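Mendau (workshop robot)

Mendau is a tabletop robot cell for peg and shape insertion, built in the shared workshop at Asine. Construction began in February, and the cell has been rebuilt in part several times. Its task set consists of printed blocks that have to be picked up, turned and pushed into matching openings in a board. The control software, Plakico, is maintained separately and is also used on a small drilling stand in the same workshop.

Construction

The work area is enclosed by gray panels. The arm was bought used and carries a parallel gripper with flat metal fingers. A small camera is fixed at the wrist and looks down past the fingers at the work surface. An earlier version used a fixed camera above the cell, but the gripper body hid the workpiece during the last part of the descent, and the mount was removed.

The fingers have no force sensing. Contact is inferred from motor current, with a threshold set by hand for each part. The threshold drifts as the arm warms up, and the usual practice is to run 15 minutes of empty moves before any test that is to be logged.

Task set

The blocks and boards are printed in the workshop from files known as the Montoya set. The set contains 16 parts, most of them plain prisms. The remainder carry pegs on the underside and are considered the harder group, as a peg can catch on the rim of a hole while the body of the part is still well clear of the board. Parts are printed solid near the pegs. Hollow prints were tried first and sheared at the root of the peg.
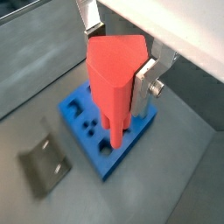
With a part of the kind held over the blue board, a red pentagonal block with three pegs of unequal length, the approach is made with the pegs pointing down and the longest one treated as the reference. Plakico locates the hole for that peg and corrects the tilt of the block before the descent continues. On the project's discussion page Montoya objected that correcting tilt in the air is wasted effort, and that it would be simpler to touch the long peg to the board, drag it in a small spiral until it drops, and let the hole straighten the part. A spiral mode was added afterward as an option. It is slower on plain prisms and is switched off by default.

Clearance between peg and hole is a setting in the print files. The boards in regular use have a clearance of 2 millimeters. Tighter boards exist but wear quickly, and the fine plastic dust has to be brushed out of the holes between runs.

Testing

A standard run is 200 attempts with one part. An attempt counts as complete when the underside of the block rests on the board and the fingers have opened. Parts dropped outside the board are counted as failures and put back by hand. Runs are logged as plain text, one line per attempt, with the part number, the peak motor current and the final height of the gripper.

The log format was changed on Jan 13, 2019. Older files lack the height column and cannot be read by the current plotting script without conversion.

See also

Asine workshop
Plakico
Montoya set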